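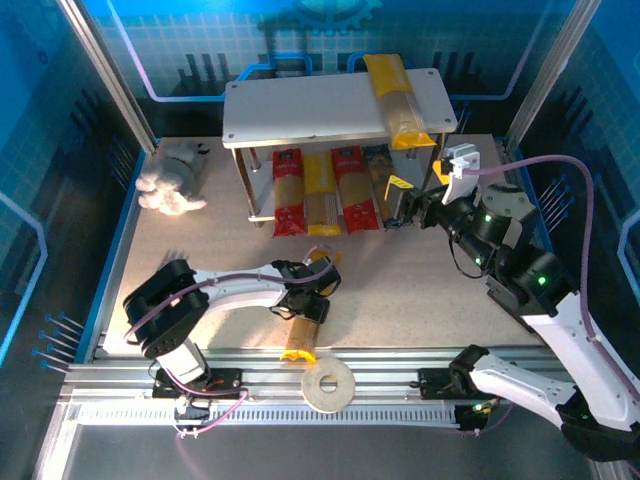
Storing Long Dry Food on a Small Two-Level Shelf
Project report, Home and Storage Design, second year
Group: Luana Falcão, Jolien Van Rooij, Lotte Boersma
Supervisor: Geert Postma

1. Introduction

In many student kitchens there is one cupboard for several persons. Long packages, for example spaghetti, are difficult in such a cupboard. If they stand up, they fall over. If they lie down, they take a lot of depth and the other food goes on top of them. Our question was how a small shelf with two levels can help to keep these packages in order, so that a person can find and take one of them without moving the rest.

2. The shelf

We worked with a simple shelf that we call Kutach. It has a light top board with a screw at each corner, four metal legs and a white lower board. The top board is 483 mm long and the free height under it is 179 mm. These sizes were chosen after we measured the cupboards in the Clukham student house in April.

3. Arrangement of the packages

We asked 22 students of the house how they keep their pasta. Most of them lay it flat, and the packages slide over each other when one is pulled out. For this reason we put the packages next to each other on the lower board, with one end toward the user. Red, yellow and dark blue-green wrappers were mixed, as it would be in a shared kitchen.
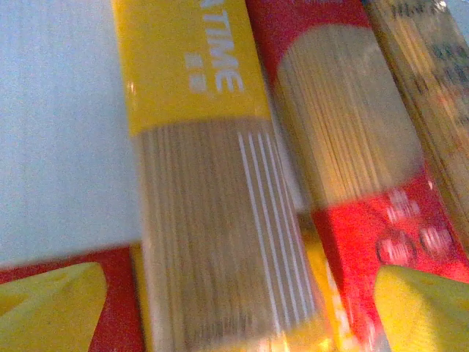 Figure 2. Packages seen from close by, with a yellow label and a red wrapper next to each other.

The color was the first thing that our testers used to choose. Two red packages in one row caused some mistakes, and Carolina Amaral, who tested first, had to read the label to be sure. We then discussed if packages of the same color should be kept together or apart. Lotte preferred together. In the final plan we left this open.

4. The top board

The top board is for the package which is used next. When a long package lies diagonally on it, one end can hang over the front edge. This makes it easy to grip, but it can also be pushed down by an elbow. On the yellow package the name STATIME is printed along the length, so the user must turn the head to read it when the package is pointing toward him.

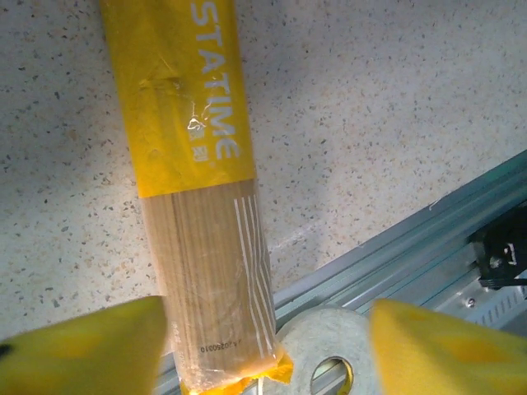

We think that lettering in this direction is a small problem on a shelf at eye level and a bigger one on a low shelf. A label on the front edge of the board could help, and we made a paper version of it on Thursday, but it was not tested with enough persons.

5. Remaining work

The lower board has no border at the sides, and we would like to try one. Jolien will draw it before the next meeting with Mr. Postma.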